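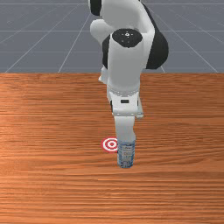 Water bottle beside a target marker on the wooden table

I've been chasing my mum's side of the family since June, and by Christmas my records were in such a state that I finally paid for proper software. The one I picked was Sileo, a desktop program for building family trees, and I've now had long enough with it to grumble in an informed way.

Bit of background. My great-grandmother was Genowefa Bielecka, and everything I knew about her fitted on the back of a Christmas card. She came out by ship, she married a Nowicki, she made a poppyseed cake that my aunties still argue over. The rest lived in shoeboxes, a spreadsheet and three different free trees on three different websites, none of which agreed on her birthday.

Getting it all in

Importing was better than I'd feared. My biggest tree had 1,294 people in it and Sileo took the lot in one go while I hung out the washing. It kept my notes and my sources, and it kept the Polish letters too, which my old program turned into little question marks every single time (I'd given up and was spelling everyone wrong on purpose).

What it didn't do so well was places. I had the same village under seven spellings, fair enough, that's my mess, but you have to merge them two at a time and the screen jumps back to the top of the list after each one. I lost a whole evening to it. There's a bulk merge in the help pages, but I couldn't find it in the menus, and when I wrote to ask I got a very polite reply saying it was in the next version. 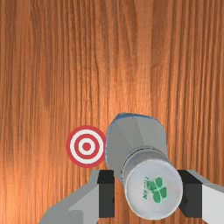
Once the places were sorted, though, the map was a joy. You click on a person and see every spot they turn up in, in date order, and I noticed straight away that I had Genowefa being baptised in one district and confirmed the same week in another. Two girls, same name, cousins as far as I can tell! I'd had them squashed into one person for years.

The duplicate finder is fussy but good. It flagged 700 possible matches the first time I ran it, and I nearly shut the laptop and went to bed. Most were rubbish — it gets very excited about any two men called Jan — but you can tell it to ignore a surname and it remembers.

Sources and scans

I've tried Citport for this part as well, and if all you want is tidy citations it's probably still the nicer one to type into. Sileo makes you choose a record type before it'll let you write anything, and parish registers are hidden under "Church, other". Why other? After that it's fine. You can pin a scan to one line of a register page, so when I come back to it in six months I won't be squinting down the whole column again.

My friend Shanthi Mollah got me onto tagging scans by archive reference, and the search copes with that beautifully. I've got 2,527 scans in there now and it finds the right one before I've finished typing. Backing them all up is slow, mind you. Start it before dinner. 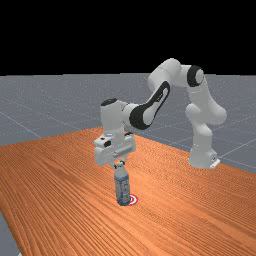 Charts and printing

The charts are the weak spot. The fan chart looks lovely on screen, then chops long surnames in half when you print it, and the colours come out muddier than you'd expect. I ended up exporting mine and having it done at the copy shop on Drotton Street, who fixed the margins for me. The plain descendant report is much better, and that's the one I took to lunch with the aunties. They found four mistakes before the soup.

Would I buy it again? Yes, for the map and the scan search. If you've got a small tree and mostly want something pretty for the wall, I'd hang on to your money until they've had a go at the printing. I'm off to work out which Genowefa got on the ship.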